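3.2 Sample preparation and storage

Four hand creams were prepared from the same base, differing only in the humectant phase: glycerine alone, glycerine with urea, glycerine with sodium lactate, and a control with no humectant. The oil phase was shea butter, caprylic triglyceride and cetearyl alcohol in fixed proportion. Batches were made at the Ponasthorpe laboratory in 609 g lots and coded by a colleague who took no part in the later measurements. The general setting of the work is shown in Figure 2. 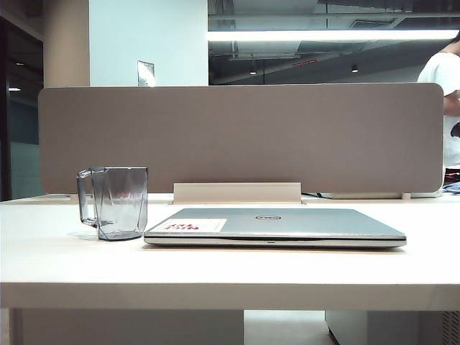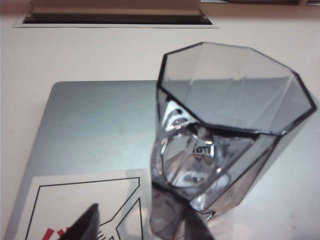 Figure 2. Desk with a clear, faceted mug (first view); clear, octagonal glass seen at close range (second view).

The water and oil phases were heated separately to the same temperature and combined under high shear. Stirring was continued at low speed during cooling, and the preservative was added last. Each batch was left overnight before its pH was read and, where needed, adjusted with citric acid. One urea batch was discarded because its pH had drifted upwards between the first and second readings; its replacement was stable and is the batch reported here.

Creams were filled into opaque jars and kept in the dark at room temperature. No jar was used for more than one participant. We did not test the effect of packaging on water loss, and the results should not be read as a guide to shelf life.

3.3 Participants and application

A total of 136 adults with self-reported dry hands were recruited through notices in local pharmacies. People with broken skin, a current course of topical steroids or a known allergy to any ingredient were excluded. Participants used no other hand product for three days before the first visit and were asked to keep to their usual soap throughout.

Each participant applied the assigned cream twice daily for 12 days. The dose was one press of a metered spatula, spread over the backs of both hands until no visible film remained. Palms were left out of the protocol, as the thicker outer layer of skin there gives readings that cannot be compared directly with those from the back of the hand.

3.4 Measurement

Skin hydration was measured by capacitance with the Mirnik probe, and water loss with an open-chamber evaporimeter. Participants rested for 40 minutes in a climate-controlled room before any reading was taken. Three readings were made at each site and the median retained. Where the spread between readings exceeded the limit set in the protocol, the site was measured again after a short pause.

Sensory ratings for stickiness, ease of spreading and after-feel were collected on unmarked line scales. Scent was not rated – all four creams were unperfumed, although several participants noted a faint smell from the shea butter in their written comments.

Hydration values were compared by analysis of covariance, with the reading from the first visit as covariate. Sensory scores were skewed towards the upper end of the scale and were therefore treated with rank-based tests. Missing visits were not imputed.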